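Sound and Silence in the Films of Karppinen
Student project report, Film and Media course

Introduction

My project looked at how the director Karppinen uses sound in fight scenes. I picked two films, Plavari and Ukard, which came out a few years apart and share most of the same crew. Both are low-budget thrillers set mostly indoors. I wanted to find out if the later film is really louder and busier than the first, as most of the reviews I read seemed to assume.

Method

I watched each film three times. The first time I took no notes. The second time I stopped after every cut in the fight scenes and wrote down what could be heard: music, speech, blows, footsteps, room noise. The third time I turned the picture off and only listened, which took longer than planned because I kept losing track of who was speaking.

Every shot in the fight scenes went on one line of a spreadsheet. Plavari has 414 lines. I left out the car chase in Ukard, as there is nothing like it in the other film to compare it with.

Results

Plavari has music under nearly all of its fights. It is mostly drums, and it starts before the first punch, so the viewer is warned. In Ukard the music drops out as soon as a fight begins and comes back only when someone leaves the room. The warehouse fight has no music at all. What fills the gap is breathing, shoes on concrete and a fan that runs through the whole sequence.

The cutting changes too. Shots in Ukard are held longer, and many blows land off screen, where we only hear them. 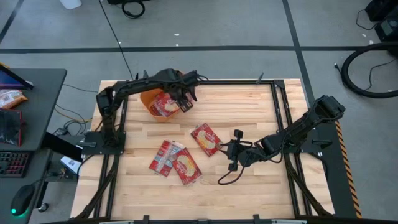
Adalberto Portela disagreed with this part when I presented a draft in August. He said the fights in Ukard only feel quiet after the nightclub scene, which is very loud, and that I should have measured what comes before each fight as well. I went back and added the two minutes ahead of every fight. He was right about the warehouse. The stairwell and kitchen fights both follow quiet scenes, and they still play without music, so I kept my main result.

Problems

My copy of Plavari was a stereo version, and the original mix was surround. Some background noise may be missing. I also did all the coding alone, so there is no second opinion on what counts as room noise.

Further work

The next film to look at would be Fetent, where the same sound editor worked under another director. It has one long fight on a ferry, and I would start with that.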